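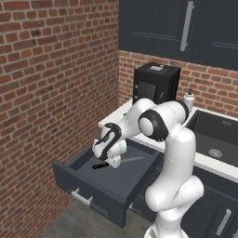
Support > Toltar Planner > Tickets > Pick-from-drawer fails in sim

Status: open, waiting on reporter

Okay, so I've been chasing this one all morning and I'm writing it down before I lose track. Kitchen scene, drawer pick task, Toltar planner with the Sturnel grasp plugin. I ran 200 episodes overnight and only 102 got the object out. The other 98 all died at the same step: the arm gets to pregrasp over the drawer, and then the planner throws "goal state in collision" and just sits there.

Tried so far:

- Bumped planning time. No change, it rejects the goal before it even searches.
- Turned off the side wall collision meshes on the drawer. Every episode got past the step! But of course then the fingers clip straight through the walls, so that's no fix.
- Went back to the old Bidis scene loader. Same error, same step.
- Dumped the planning scene at the failure. The drawer body is stuck at its closed pose in there, while the sim has it pulled out. Aha!

So my guess is that the joint state for the drawer slide gets published once on reset and then dropped whenever the arm controller grabs the topic first (hence the coin-flip success rate). I hacked in a forced scene refresh right before pregrasp and got 100 clean runs in a row, but it's slow and I don't love it.

Could somebody on the planner side check the subscriber order? I can attach the logs, they're big.

Print this ticket | E-mail this ticket

Contact support | © 2019 Cheung Robotics Software | Back to top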